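The open day at Stikdale, and what I was meant to come away believing

11 October 2021

I have been to enough of these days to know the running order. You get a lanyard, a bun, and a short talk in which somebody says "journey" a lot. Stikdale did all three before half past ten.

The subject was wood, or so the leaflet said. Hastia took over the old joinery school two years ago and has been telling anyone who will listen that it makes worktops and benches that last a working life. The leaflet puts the figure at 1,000 places now using them. I asked what counted as a place. A shop, a school, a kitchen? "A customer location," I was told, so I am none the wiser.

The first room we were let into was the one with the benches in daily use, and I will give them credit for putting us there before the showroom.

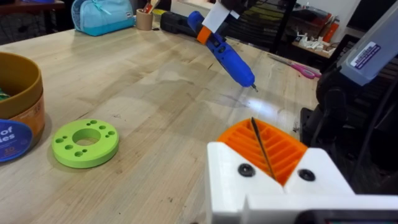

Butcher-block top in the workroom, Stikdale.

The tops have scuffs on them. I liked that more than anything in the talk. A bench that has had no work done on it tells you about the polish and very little else. What I wanted to know was how long these had been in the room, and on that I got two answers from two people, one of them a good deal longer than the other.

Then the prices. A standard top is 548 pounds, fitted. The long one is 2,124, and when I asked why four times the money for what looked to me like nothing near four times the wood, the reply was about "selection". Boards are picked for straightness and dried for longer, they say. Fair enough, but there was no sign of the drying shed on the tour. It was "not set up for visitors". I'd have walked through in my own boots and asked for nothing.

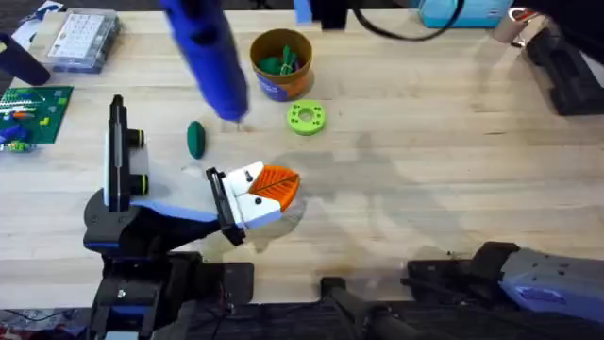

The oiling talk was better. The woman giving it plainly did the job herself and had no time for the leaflet either. Thin coats, wipe off what hasn't gone in, leave it overnight, do it again. She said most of the tops that come back have been drowned in oil by keen owners and gone sticky. She also said that the Natska oil they sell at the till is fine, and that so are plenty of others – this with the sales manager standing next to her.

After lunch (soup, decent) came the part about where the timber comes from. It was a slide with a green map on it. All of it is bought through Halvorsen, who were not there, and the paperwork can be seen "on request". I requested. It will be sent on. I have heard that before, at a flooring place, and I am still waiting for the envelope.

The guarantee runs to 19 years, an odd number that got no explanation. I read the small print over my tea. It covers splitting and glue lines opening up. It leaves out staining, scorching, and "movement consistent with a natural material", and to my mind that last one could be stretched over nearly anything that happens to a plank.
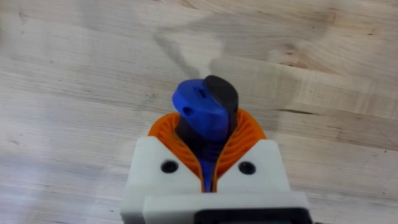

Marcus Lindqvist, who read a draft of this, thinks I am being hard on them. He has had one of the standard tops in his kitchen for over six years, sands it every other spring, and says the joints are as tight as when it went in. In his view every guarantee on solid wood has a clause like that, and a firm that left it out would be either daft or planning to go bust.

He may be right, and I've put his view in because it comes from use. But one good top in one dry kitchen is a small sample, and he did get a discount.

Would I go again? There is another open day in November, and they say the drying shed may be included. If it is, I'll go. Parking is on the verge and it was mud to the ankle by three, so bring other shoes. The bun was stale.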